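Linen Room Attendant, part-time
Grímsdóttir Guest Houses, Drornham

We are hiring one person for the linen room at our Drornham house.

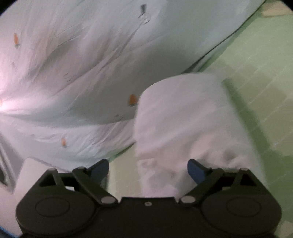

The linen room handles bedding, cushion covers, table linen and curtains for all our guest rooms and for the family rooms on the ground floor. We use a lot of printed cotton, and much of it was sewn for us, so sizes are not always standard. You will learn which piece goes on which bed. There is a chart on the inside of the door.

What you will do

Sort clean laundry as it comes back and put aside anything stained, torn or missing a button.
Smooth and fold sheets, duvet covers and throws, print side out.
Put covers back on cushions and check that the seams sit straight.
Make up bundles for each room and label them for the housekeepers.
Do small mending by hand. Larger repairs go to Zusevitz, the shop we use for sewing work.
Keep the stock list up to date. We have 700 pieces on it at present.

You do not need hotel experience. You do need to be able to stand for most of a shift, lift a full laundry bag, and read handwritten labels. Basic hand sewing is useful, and we can show you the stitches we use. If you are sensitive to detergent or fabric dust, please mention it when you apply so we can talk about gloves and masks.

Hours and pay

Shifts are four hours, mornings only, five days a week. Some weekend work is required in the summer and over the holidays, and the schedule is posted two weeks ahead. Pay is $2,000 a month before tax. Lunch is included on working days. Parking is behind the building, or you can take bus 191, which stops across the street.

The job starts in January. The first 2 weeks are paid training with Lærke Bach, who runs the linen room and will be your supervisor. There is a three-month trial period, after which the position is permanent.

How to apply

Bring or mail a short letter to the front desk, marked for Carter Charbonneau. Tell us where you have worked before, paid or unpaid, and give one person we can call. A résumé is fine but not required. Please include a phone number and the best time to reach you.

We will ask a few applicants to come in for an hour. You will see the room, meet Lærke and fold a few things with her. The hour is paid whether or not you are offered the job.

Applicants who wrote to us last year are welcome to apply again.

Posted Oct 24, 2021. Open until filled.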